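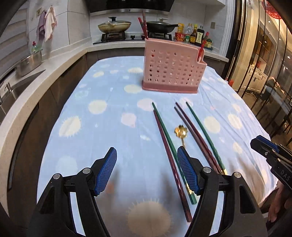

# How to sort, wash and store a mixed set of chopsticks

Drindley > Kitchen > Small things > Chopsticks

Print this page | E-mail to a friend

Search Drindley Enter a word Go

Nov 11, 2020

In our home we eat with chopsticks almost every evening, and for many years they lived together with the spoons in one deep drawer. When guests came I was always searching for two that belong together. Last October I emptied the drawer and found 37 chopsticks. This is an odd number, so already I knew that something was wrong. After that I made a simple method, which I repeat a few times a year. It takes 30 minutes of work, and then some waiting while everything dries.

What you need

- a table with a cloth on it
- a utensil holder with holes in the sides and a tray below
- washing-up liquid and a soft sponge
- a clean tea towel
- a little food-safe oil, only if you have bare wooden chopsticks
- a box or a long envelope for the single ones

The holder I use is pink plastic, with rows of small round holes, and it stands on a base tray of a darker pink. At one side it has a lower and narrower compartment. You can use any holder of this type. When you buy one, look at the bottom before you pay. If the bottom is closed and there is no tray, water will stay inside.

Step 1. Clear the table and put the cloth

Chopsticks are round or nearly round, and on a bare table they roll. On a cloth they stay better in their place. Mine is light blue with spots in cream, pink and green, and it makes a few creases, but for this work it is not necessary to iron it. Please do not choose a dark cloth if you have many dark chopsticks. Dark red and maroon are difficult to tell apart even in good light.

Push the holder to the far side of the table, so that you have free space in front of you.

Step 2. Lay them all in the same direction

Take the chopsticks out and lay them with the thin tips away from you and the thick ends near you. It seems a small detail, but the thick end is where the differences are. There you find the gold bands, the patterns and the shape of the handle. If half of them lie the other way, you will compare a tip with a handle and make mistakes.

Leave some space between them. If they lie in a heap you will have to begin again.

Step 3. Look for the pairs

Start with the easy colours. I take out the green ones first, with the gold part near the thick end, and put them side by side. Then I go to the red ones, and here it is necessary to be patient. A bright red, a brownish red and a maroon look like three colours in the morning and like one colour in the evening under the lamp.

When the colour does not help, use your fingers. Some handles are twisted and have small flat faces. Others are smooth. Roll each one slowly between the thumb and the first finger and you will feel the difference at once.

Then check the length. Stand two chopsticks upright on the table with the tips down, and look at the top ends. If one is higher by more than 2 mm, I do not count them as a pair, even if the colour is the same. With such a pair it is tiring to pick up rice.

Step 4. Check the tips

Hold every tip against the window. Put aside the ones which have:

- a crack, even a thin one
- paint or lacquer that comes off
- a tip which became soft or rough like a brush
- a bend (roll it on a flat surface to see this)

A chopstick with a damaged tip should not go in the mouth any more. I keep a few of them for the garden, where they hold up young pea plants very well.

Step 5. Wash

Use warm water, not boiling, and a little washing-up liquid. Wash them in small handfuls, always moving the sponge from the thick end to the tip. Many people wash only the tips, but the handle collects grease from the hands, and if there is a carved pattern the grease stays in the lines. An old soft toothbrush is good for this.

Do not leave lacquered or wooden chopsticks in the water while you do something else. I ruined a nice set from a market in Urura in this way. The colour came off in one night.

If you want to use the dishwasher, read first what is written on the packet. When there is no packet any more, wash by hand. Some plastic and metal ones are fine in a programme of 70 degrees, but for painted ones I would never try it.

Step 6. Dry

Roll them in the tea towel and press. Afterwards let them stand in the holder, thick ends down and tips up, until the next morning. Put only a few in each compartment, so the air can pass between them. Empty the tray once during the evening. Bare wooden ones can get a drop of oil after they are fully dry, and then you wipe them again.

Step 7. Put them back in the holder

Now decide which compartment is for what. In my holder the big part is for the chopsticks of every day. The low compartment on the side I keep for the long cooking ones and for the pair I use to beat eggs. The first week everybody puts them in the wrong place, and you need to correct it a little.

I do not tie the pairs with a rubber band. It leaves a mark on the lacquer, and in a holder it also keeps water. For pairs which stay in a drawer for guests, a strip of paper around the middle is enough.

Where to keep the holder

Keep it near the sink if you can, but not directly beside the stove. Hot oil jumps further than we think, and plastic does not like the heat. Next to the bottles of oil and sauce is also not ideal, it becomes sticky there.

What to do with the single ones

Keep them in the box until the next time you sort. Sometimes the partner comes back from under the cooker or from a lunch bag. If after two sortings it is still alone, you can use it to mix paint, to clean a narrow bottle with a piece of cloth, or to make holes in the soil for seeds.

Buying new ones

I got my last set at Harms, on the shelf with the rice bowls. Rindero also sells them in packs of one colour. If you take one colour for the whole family there is nothing to sort, of course, but my children want each their own, so we continue with the mixture.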